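4. Using the tray on a bed

This section applies to the Restden shallow tray, item 776, when it is used on a mattress with bedding in place. For use on a table or shelf, see Section 3.

4.1 Preparing the surface

1. Spread one blanket over the mattress and pull it flat from the corners.
2. Push quilts, spare covers and pillows to one side of the bed. Folded or bunched bedding may stay on the bed as long as it does not pass under the tray.
3. Check that the flat area is larger than the tray on all four sides. The tray measures 340 mm along its longer side.
4. Smooth out creases by hand.

Note: A patterned blanket can hide small creases. Run a palm across the area before placing the tray.

4.2 Placing and loading

1. Set the tray down with the raised edges facing up. It does not need to be parallel to the side of the bed.
2. Press lightly on each corner in turn. If a corner dips, lift the tray and smooth the blanket again.
3. Place heavier items in the middle. The rated load on a soft surface is up to 1000 g.
4. Place packaged snacks flat, with the sealed ends away from the raised edges.
5. Place round fruit last. Fruit can also be left on the blanket beside the tray while the packages are being arranged.

Caution: Do not place open cups, bowls of soup or lit candles in the tray on a bed.

Caution: Do not sit or kneel on the mattress within reach of the tray while it is loaded. Movement of the mattress will shift the contents.

Note: Unwrapped food should be put in a separate dish. The tray surface is not intended for direct contact with cut fruit, bread or cheese.

4.3 Removing the tray

1. Take out round items first.
2. Take out the packages, or leave them in place if the total is well under the rated load.
3. Hold the tray by two opposite edges and lift straight up. Do not drag it over the blanket; stitching and loose threads can catch on the underside.
4. Shake crumbs into a bin before the tray is put away.

4.4 Cleaning and storage

Wipe with a damp cloth and dry at once. Do not soak. Store flat, edges up, with nothing heavier than a folded towel inside. Replacement corner pads are sold by Allano under part number 161.

Leave loose items on the blanket until the corner check in 4.2 is complete. 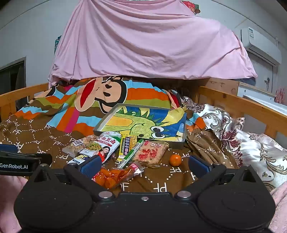
Repeat the check each time the tray is moved to another part of the bed.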